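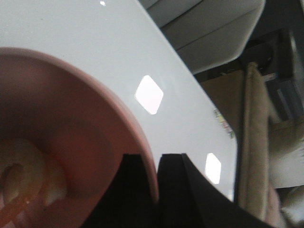 Breakfast at the White Table

We moved into the Brodville place in March and the first thing I bought was a table. The second thing was a small green stove to put on it, which made my sister Swati laugh at me for a good long while (the apartment has a perfectly fine kitchen!). But I like cooking where I sit. I like turning my own toast without getting up and missing half the conversation. So for 22 mornings now we've been doing breakfast right at the table, and people keep asking what the setup looks like, so here's a little gallery of it.

The bowl first. It's pink, somewhere between salmon and a flower pot, and I bought it from the Borkari shop on the corner, the one with the ladder in the window. I wanted the blue. They were out of the blue. By the time the blue came back in I'd gotten attached to this one and now I get grumpy if anyone else takes it. It has that matte finish on the outside that feels nice in your hands on a chilly morning, and it's the right size for fruit, or oatmeal, or just a place to park whatever came out of the pan first.

The table is white and glossy and I will say this once for anyone shopping: glossy white shows everything. Every crumb, every speck. I wipe it down, I turn around, there are crumbs again. I still love it. It bounces the light around and the room feels twice as big.

Next up, the plate and the stove. The plate is a soft pale green with little brown flecks all over, and the flecks are the reason I picked it, because toast crumbs just disappear into them. The stove is a mintier green with two silver knobs on the front. I didn't plan for them to match and they don't, quite, but they get along.
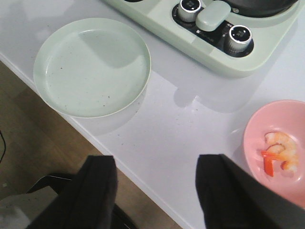
I went back and forth on how many dishes to keep out. At one point I had 9 things on the table before anybody had even sat down, and there was no room for elbows. Now I put out what we're going to use and leave the rest in the cupboard. Fouzia Naqvi, who got me into all this in the first place, keeps hers even barer, but she also eats standing up, so I don't take her advice on everything.

Then there's the pan. Black, round, with a low rim and a pale green handle. The low rim is great for sliding a pancake out and terrible for anything saucy, as my sleeve found out. It does eggs beautifully if you keep the heat down and stay put. The chairs are my favorite part of the room, light gray with those stitched channels running up the back, and they go so nicely with the gray curtain. I sat in roughly 30 chairs before I chose them. The guy at the store stopped coming over to ask if I needed help.
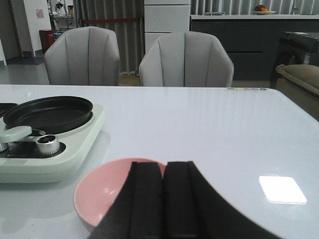 Tariq Khokhar wrote in after my last gallery to say that I should quit fussing with pancakes on a stove that size and make the eggs in two rounds, with the lid on, and that a spoonful of water under the lid does more than any amount of butter. I tried it. He's right about the water. I'm keeping the butter too, sorry Tariq!

And last, the sandwich maker, which gets the most use of anything. It has the triangle well, and the plates are black and nonstick with a raised pattern of letters and little square dots off to one side. I use plain light wheat bread most days. Fillings change: cheese and green chili, leftover potato, banana if Swati's over. You want a thin layer, all the way out to the corners but no farther, and you want to leave the lid alone for 4 minutes. I am bad at the second part. I lift it, I look, I put it back, and then I complain that the middle isn't crisp.

Idia, my neighbor upstairs, puts a little mustard on the outside of the bread before it goes in. I thought that sounded awful and I've done it every time since.

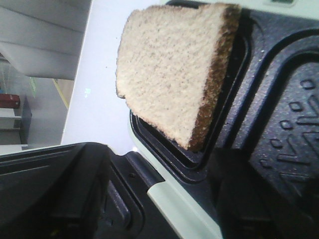 Light wheat over the triangle well.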